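Flernden is a small language school for adults. We teach English to people who have moved here for work or family and need the language for ordinary life: the doctor's office, the lease, the parent-teacher meeting, the phone call to the electric company.

The school opened with one evening class and a borrowed whiteboard. Moushumi Uddin taught it. She had spent years teaching in large programs where students were placed by a written test and then moved up on a schedule, ready or not. She wanted a school where a person could stay at one level for as long as they needed and where most of the hour was spent talking. We still work that way.

## How classes run

Groups have no more than 8 students. A class meets twice a week for 90 minutes, morning or evening. There are 6 levels, but we don't print them on a certificate unless a student needs it for an employer. Before joining, everyone has a short talk with a teacher. There is no written test. If someone turns out to be in the wrong group, they change groups, and there is no fee for that.

We teach around topics that come up in daily life. Food and kitchens take up most of the first term, because the words get used every morning and every night. Students learn to follow a recipe, ask for something in a store, explain an allergy, and read the back of a package.

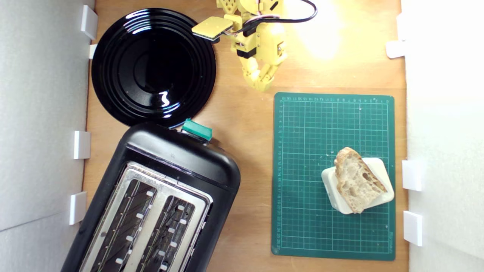

After food we go on to housing, then health, then work. The order has changed a few times. Housing used to come last, until students kept bringing rental papers to class in the second month. We moved it up.

Grammar is taught as it comes up. A student who wants more of it can join the grammar hour, which is open to all levels and is run by Arsen Karpenko. It is the most argued-over class in the building. Some students would like it every day.

## Teachers

Moushumi Uddin still teaches the beginners and plans the course. Habibur Dewan teaches the middle levels and writes most of our reading texts. Orvokki Salminen teaches the morning groups and the pronunciation class. Arsen Karpenko teaches the upper levels and the grammar hour.

All four learned English as adults or teenagers, and all four have a teaching qualification. We ask for both when we hire. It isn't a rule we would hold to forever, but so far it has worked well. A teacher who has had to learn the difference between "I used to" and "I'm used to" usually remembers what made it hard.

## Materials

We used published textbooks in the beginning and found that the dialogues were too clean. People in them never interrupt, mumble or change their minds. Habibur began recording his own, with pauses and half sentences left in, and these became the Planell readers. Each reader has a short text, a recording, and a page of questions with no single right answer. The first ones were stapled by hand. They are now printed locally and students keep them.

The library holds 1,228 items, counting readers, picture dictionaries, novels in easy English and a shelf of children's books that the parents borrow. Anyone enrolled can take books home. There is no late fee - we just ask.
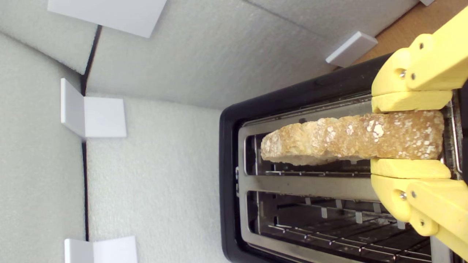 Shayne Trevaskis wrote to us after finishing the volunteer conversation hours and said the readers should be harder sooner. "By the third week my group was bored with the bus station one," the letter went on. "They wanted to argue about something." We took the point. The newer readers include a disagreement between neighbors, a wrong bill, and a job interview that goes badly.

## Conversation hours

These are free and open to people who aren't enrolled. Local residents come and sit with two or three learners and talk. A topic card is on each table in case it's needed. Volunteers don't correct mistakes unless they are asked to. If you would like to help, we ask that you come to one session first and watch.

The conversation hours are held in the large room on the Abeysekara side of the building. Use the side door in the evening, as the front is locked.

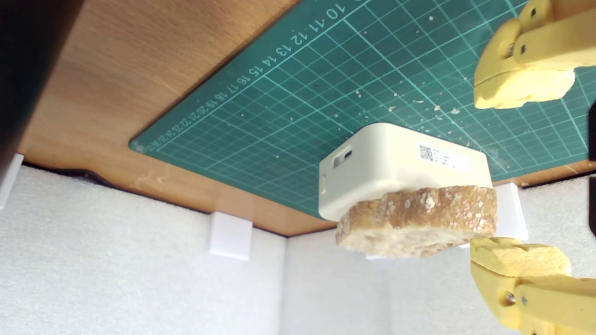 ## Fees and terms

Fees are paid by the term and can be split into monthly payments. Students who lose a job during a term finish it without paying the rest. We also hold a few low-cost places in every group, and you can ask any teacher for one.

The school closes in August. The library stays open two mornings a week during that time, and Orvokki runs a walking group for anyone who wants to keep talking over the summer. The route goes through the Randum gardens and back, at an easy pace.

New students can join at the start of any month if there is a place. Come by the office before class or leave a phone message in any language, slowly, with your number said twice.

Page last updated 15 Jan 2023.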